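Trillgate Slow Cooking: Frequently Asked Questions

Home » Help » Recipes and meal planning » FAQ

Last reviewed 10 January 2020 by Bernadette Hayes

General

Do the recipes work in any size of slow cooker?
Most are written for a medium oval pot serving four to six people. The pot should be between half and three-quarters full. A pot less than half full cooks faster than the stated time and may catch at the sides. A pot filled to the brim cooks slowly and unevenly. If your pot is large, double the recipe and freeze half.

What is the difference between Low and High?
On most models both settings reach the same final temperature, just below a simmer. High gets there sooner. As a working rule, one hour on High equals two hours on Low. Dishes containing cream, soft cheese or fish should be cooked on Low only.

Can I use the Warm setting to cook?
No. Warm holds food that is already cooked through. Limit it to 2 hours for meat dishes. Rice should not be held on Warm at all.

Can I lift the lid?
Only when the recipe says so. Each time the lid comes off, add 30 minutes on Low.

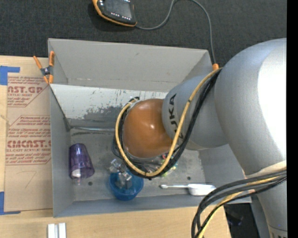

Ingredients

Should meat be browned first?
Browning affects flavour and colour. It does not affect safety or cooking time to any useful degree. Recipes marked "straight in" skip it. Mince is the exception and should always be browned and drained, otherwise it sets in lumps and the sauce turns greasy.

Can I put in frozen meat?
No. Thaw it in the fridge overnight. Frozen vegetables may be added in the last half hour. Peas need ten minutes.

Which cuts are best?
Beef shin, chuck, pork shoulder, lamb neck and chicken thighs. Chicken breast can be used, but check it early, as it dries out once overcooked. Lean steak and pork loin are not recommended.

How do I use dried beans?
Soak overnight, drain, cover with fresh water and boil hard on the hob for at least ten minutes before they go into the pot. This applies to red kidney beans above all. A slow cooker does not get hot enough to make raw kidney beans safe. Tinned beans need no boiling and may be added at any stage.

How much liquid should I add?
Very little evaporates. When adapting an oven recipe, reduce the liquid by about a third. A stew for four normally needs no more than 600 ml of stock.

My sauce is too thin. What now?
Mix one tablespoon of cornflour with two of cold water, stir in, and cook on High with the lid off until thickened. Alternatively, ladle the sauce into a pan and reduce it on the hob. Flour added dry at the end will form lumps.

When do I add pasta?
Small dried shapes go in for the last half hour, on High, with an extra 100 ml of hot stock per person. Fresh pasta should be boiled separately. Lasagne sheets may go in raw if fully covered by sauce.

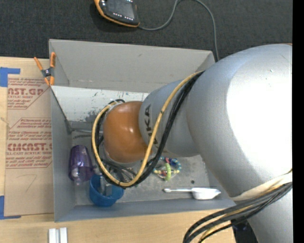
KUKA arm over the grey box.

Planning and storage

Can I prepare the pot the night before?
Yes. Keep raw meat and chopped vegetables in separate covered containers in the fridge and combine them in the morning. Do not chill the ceramic insert and then place it in a hot base, as it may crack.

How long do leftovers keep?
Cool them quickly in shallow dishes and refrigerate. Eat within two days or freeze for up to three months. Reheat on the hob or in the microwave until piping hot. The slow cooker is not suitable for reheating.

Who writes and tests the recipes?
Bernadette Hayes writes the family suppers. Jonas Trummer writes the soups and bean dishes. Hannelore Gruber tests each recipe in two different pots, and timings are given as a range where the results differ.

What is the Messina sauce mentioned in several recipes?
It is our base tomato sauce, made with onion, capers and tinned plum tomatoes. The method is on its own page under Sauces. A jar of plain passata can replace it, but add a pinch of salt and a teaspoon of capers.

Can I print the weekly meal plan?
Yes. Open the plan and select Print. The shopping list prints on a separate sheet. Plans from October onwards also show metric spoon measures.

I have found a mistake in a recipe. Where do I report it?
Use the contact form and give the recipe title, the size of your pot and the setting used.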